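Research update: Zerimley grasp-timing method

June 30, 2022

The Zerimley group has finished its first round of tests on a method for finding the moment a grasp begins in hand-held gripper recordings. The work uses snack packets, trays and other light packaging, which Valente picked for the project in June.

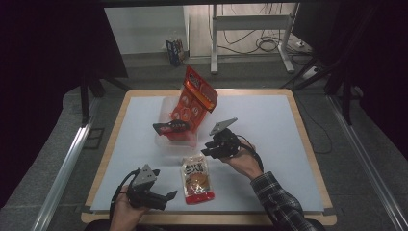
Photo: Zerimley project, Tarkness

A person does the task with a gripper in each hand, and the software later splits the recording into approach, close, carry and release. Until now we marked those points by hand. The new method looks at how fast the gap between the fingers is changing and compares that with the motion of the whole tool. If the fingers slow down before the tool does, it marks a close.

We ran it on 587 recordings and checked the marks against the ones made by hand. It missed the close in 38 of them. Most of the misses were soft bags, where the fingers keep moving after first contact.

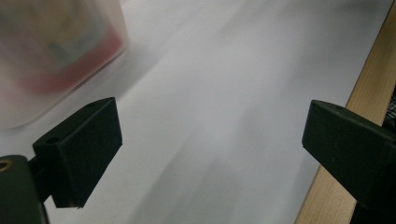
Open fingers gave us a different problem. People often narrow the gap a little while they are still moving toward an object, and the first version of the software read this as a grasp. Version 2 waits 20 frames before it accepts a mark. That removed most of the false ones, at the cost of a short delay that doesn't matter for recorded data. 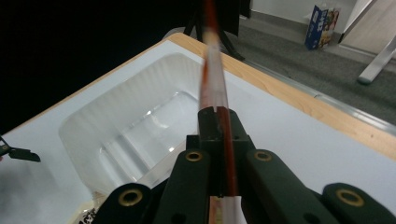 Two-handed work is the next step. The current method treats each gripper separately, and it has no way to tell that two sets of fingers are dealing with the same thing. Long, thin items need that. With a clear tube held upright in the jaws, like the one with the reddish-orange stripe, the finger gap says very little about which part of it is being held or how it is tilted. We plan to add the distance between the two tools as an input and rerun the full set.

The code for version 2 is in the Cutow repository, along with the hand-made marks.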